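# Week 4 handout: looking hard at a simulation package before you pay for it

Notes by Chang-ho Hyun for the Bisville evening course. Bring these with you next time, please, along with whatever you scribbled on the trial license sheet.

## Where we left off

Last week we got as far as the difference between a robot and a robot *package*, and I promised (somewhat rashly, given how late it had gotten) that we would spend a whole session on one product. So that's what we're doing! The product is Flirnovdale, the two-arm practice package sold by Urnex. It runs entirely on your own computer. You get a simulated robot with a gripper on each arm, a set of furnished rooms, a box of everyday objects to put in them, and a controller driver so that you can steer the arms by hand and record what you did.

I should say that I like this package a good deal more than I expected to, and I've tried to keep that from leaking into the notes. You'll be the judge of how well I managed.

## What you get, and what it costs

The standard license is $3881 for a year and covers 3 seats. Schools can ask for a longer trial, and I'd encourage you to ask, nicely and early, as the person who answers those letters seems to be very busy. The object library that comes in the box holds some 73 items. More can be bought, or you can bring in your own models if you have the patience for it. I had the patience for two of them and then went home.

The other package people bring up in class is Hwang. It's cheaper and starts up faster, but the trial version I used had only one arm, so we can't fairly set the two side by side for this course. If any of you has used the full version, I would love to hear from you.

## Things to check during a trial

Please don't begin with the demo that the vendor has picked out. It will go beautifully, as demos do, and you'll have learned very little. Set up a task of your own, even a dull one, and work through these:

- **Reach.** Put a thing at the far edge of the table and go after it with each arm in turn. Write down where the elbow ends up.
- **Contact.** Pick up something thin, then something round. Watch for objects that sink into the fingers or shiver when they're held.
- **Two things at once.** Bring a second object close to one you're already holding and see whether they push on each other the way they should.
- **Views.** Change the camera and try the same move again. A grasp that was easy from the front can be miserable from a low angle.
- **Recording.** Save a run, close the program, open it again and play the run back. Compare the last position with what you wrote down.

On that last point, Urnex changed the file format in the December release, and older recordings need converting. The converter is in the tools folder and it works fine, though it asks you to confirm every file one by one, which gets tiresome with a big folder.

## A word on the rooms

Students tend to skip over the rooms, and I did too at first. They matter more than you'd think. A plain gray test hall is restful for the eyes, but your operators will be working among furniture and walls of every color, and strong backgrounds change how easily a person can pick out the edge of an object on the screen. Flirnovdale lets you swap the room and keep the task, so do it at least twice and ask your partner which one felt harder.

## For next time

Write one page on whether you would recommend the license to a small training shop, and say what you'd want fixed first. Pairs are fine. Spelling won't be marked, but please do put your name on it!

Separating one object from its neighbor is the part of the review I'd like you to spend the most time on, and it's the part where the package's freedom with camera angles can help you or trip you up. Take the shallow white bowl at the tip of the left gripper, with the dark gray component and its two round fans right beside it: from this one angle I couldn't swear to whether the gripper has both of them or whether the component is just behind the bowl. The right gripper is much easier to read, open and with its fingers pointing up. When you meet a view like that in your own trial, stop before you move anything, turn the camera, and put both views in your notes with a line on what each one told you.

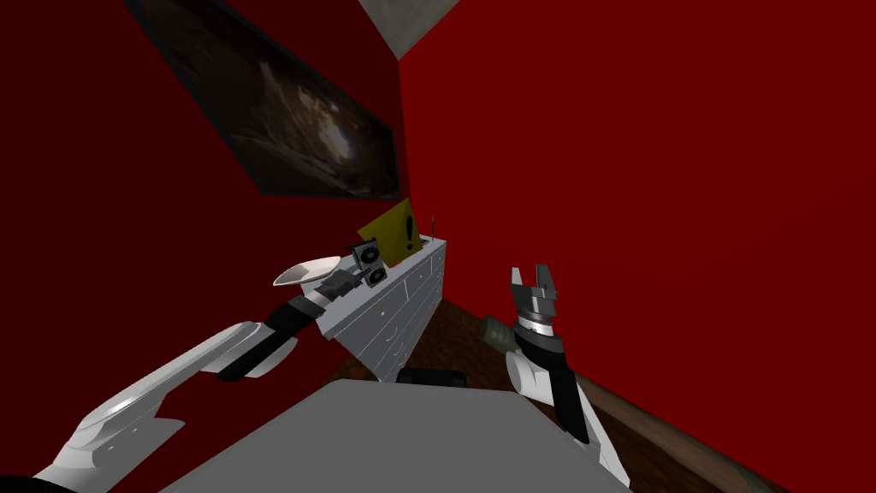
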